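Re: [hall-users] Term 2 craft nights, what should we do with the back room?

Hi all,

Grigoris Vlachopoulos wrote:

> Before I lock in the bookings I'd like to hear what people want out of
> Tuesday nights next term. We had good numbers for the bookbinding but
> the Irell Street mob have asked whether we could go back to paper
> marbling, which we haven't run since the old trays cracked. I've got
> 277 dollars left in the craft kitty. Also does anyone still have the
> big bone folder? It was in the Sotiropoulos tin and now it's not.
>
> Grigoris

Yes to marbling! A thousand times yes. I've been mucking around with it at home since January and I'm completely hooked, so forgive the long email.

First, the bone folder. I don't have it, but I did see it in the tin at the last session, under the linen thread. Could it have gone home with the thread when Korolance Road borrowed that?

Now the good stuff. I started with carrageenan size because that's what all the books tell you to use, and it's lovely, but you have to blend it the night before and let it sit. For a class that starts at 7 and has people wandering in at quarter past, I reckon methyl cellulose is the way to go. You can make it up the same afternoon, it keeps for ages in a bucket with a lid, and the colours still spread beautifully. The combed patterns come out a bit softer than they do on carrageenan (nonpareil especially) but for beginners I doubt anyone would mind.

Alum is the part people skip and then they wonder why the colour slides off into the sink. Sponge it on, one side only, pencil a cross on the back so you know which side is which, and let the sheets dry flat under a board. I did a batch of 2 dozen this way and only lost the ones where I got impatient and used them damp.

For trays, please don't buy the proper ones! A shallow cat litter tray from the discount shop does A4 with a bit of room either side. Combs I make from pins and a strip of balsa. I can bring a pile of both.

On the room itself, I'd love the bench along the wall if it's free. Marbling wants a long flat surface and a bit of elbow room, and I'd put the drying racks at the other end near the door.

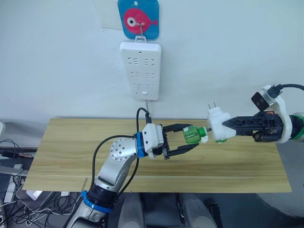

The wall with the pink fish, power strip on its hook.

I'd want to keep the water well over to the other side from the power, so trays on the middle tables and the bench for paper, alum and finished sheets. The hair dryer can live up that end too, for the people who can't wait (me).

Costs, going by what I paid: paper is the big one. I found a ream of uncoated stuff that takes alum really well and it was far cheaper than the Iseo sheets we used for bookbinding. With paint, ox gall and the cellulose I think we could do the whole term for 213 and leave Grigoris a little for biscuits.

And then, if people are keen, we could bind the marbled papers into notebooks in the last couple of weeks. The endpapers on my recipe book are the first decent sheet I ever pulled and I still get a kick out of opening it. There's one green and rust-coloured sheet I can't bring myself to cut.

Happy to lead the first two sessions if someone else can do the key. Does the back room tap still run brown for the first minute?

Cheers,
Jo

PS Old newspaper, please start saving it now. We'll need heaps for skimming the size between prints. The glossy inserts don't work.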